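Open day at Semano, 27/04/2020

We paid the 2 euro entry and joined the first group in the Bralier hall. The arm works at a grey table by the wall.
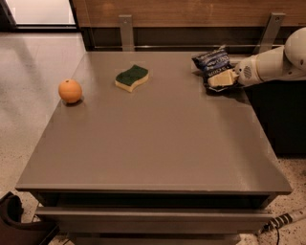 The handling table

A snack bag is harder to grip than a ball – it creases and changes shape. The fingers hold this one low down, and the silvery lining shows.
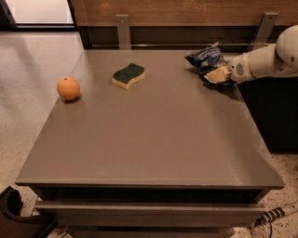

How long did each group get at the table?
Each group had 60 minutes, talk included.

The sponge and the orange stayed on our side of the talk, as easier shapes to compare with the bag.

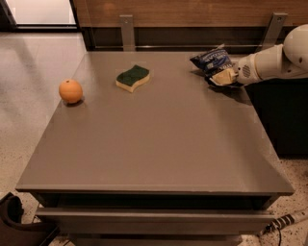

White arm gripping the blue snack bag, Semano open day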